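4. Caring for the marble top and the framed mirror

This section is for the housekeeping team and for owners who use the Rukent care set at home. Please read all of it before the first use. The steps are the same for a hotel bathroom and for a private one, only the frequency is different.

4.1 What you need

The Rukent stone cleaner (blue cap), the Rukent stone sealer (grey cap), two soft cotton cloths, one dry microfibre cloth for the glass and one soft brush for the picture-type frame. A bucket is not included.

Note: The cleaner is delivered as concentrate. Never put the sealer in the same bottle, even when the bottle was washed.

4.2 Daily cleaning of the marble top

1. Take everything off the marble: soap dishes, glasses, towels, flower vases. Things that stay in the same place for weeks leave a ring.
2. Mix 4 ml of cleaner in one litre of lukewarm water.
3. Dip the first cloth and wring it well. It must be damp, it must not drip.
4. Wipe from the wall towards the front edge. Do the backsplash before the top.
5. Rinse the cloth in clear water and wipe again.
6. Dry with the second cloth. Do not leave the surface to dry alone, or the hard water will make white spots. 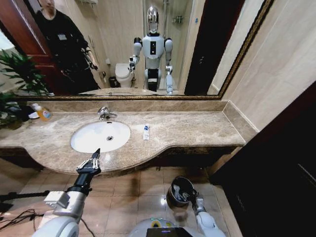

Caution: Marble does not like acid. Lemon, vinegar, most toilet cleaners and many limescale sprays will take the shine away in less than a minute, and the dull mark can be removed only by polishing. If such a product falls on the stone, wash it immediately with plenty of water - do not rub.

Perfume, nail varnish remover and hair dye are also dangerous for the surface. For guests we recommend a small tray, so that bottles stand on the tray. Thongsuk makes a tray with felt feet in two sizes, but any tray with soft feet will do.

4.3 Sealing the marble

The sealer keeps water and oil from going into the stone. It does not protect from acid. In a private bathroom, seal once a year, and January is a good month if the heating is on and the air is dry. In a hotel, seal every 4 months.

1. Test first. Put a few drops of water on the stone near the basin and wait 9 minutes. If the stone under the drops became darker, it needs sealing. If the colour did not change, stop here and test again next month.
2. Clean as in 4.2 and wait until the next day. The stone must be dry inside also.
3. Open the door or switch on the ventilation.
4. Put a little sealer on a clean cloth and spread it in a thin layer, in circles.
5. Wait 8 minutes. Do not let it dry fully on the surface.
6. Remove the rest with a dry cloth until nothing is sticky under your hand.
7. Do not use the basin until the next morning.

Note: If a sticky film is left after step 6, put a small amount of fresh sealer on it and wipe it off at once. The fresh sealer softens the old one.
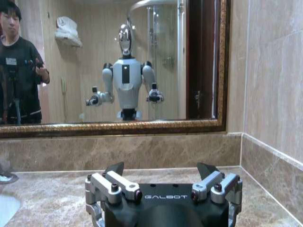 4.4 The mirror and the frame

Gilded and gold-coloured frames are more delicate than they look. The thin top layer can be wiped away with an ordinary glass spray, first at the corners and on the high parts of the ornament.

1. Brush the frame dry, from the top to the bottom. Use only the soft brush.
2. Spray the glass cleaner on the microfibre cloth. Never spray it on the mirror, as the liquid runs down behind the frame and makes black edges in the glass.
3. Wipe the glass in horizontal lines. Stop one finger before the frame.
4. For the last part near the frame, fold the cloth over your finger and use it dry.
5. If water came on the frame, press a dry cloth on it. Do not rub.

Caution: Do not hang on the frame or lean on it when you clean the upper part. Use a step with rubber feet and stand on the floor side, never on the marble.

4.5 Questions from users

Most letters to our office in Tilenmont are about rings and dull spots, and some of them have corrected us. We print one remark as it came.

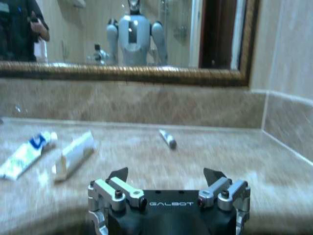 Kamonchanok Chuensuk writes that step 1 of the water test is too near the basin, as this part is always more used than the rest, and in her building the stone close to the wall was still well sealed when the front was not. She asks if it is allowed to seal only the front.

It is allowed. Make the water test in both places, and seal the weak part with a soft border - let the cloth become almost dry where you stop, so no line stays. After this, please test both places each time.

For spare cloths and brushes, write to Galtbridge, spare parts desk. Letters which arrive by Wednesday are answered in the same week.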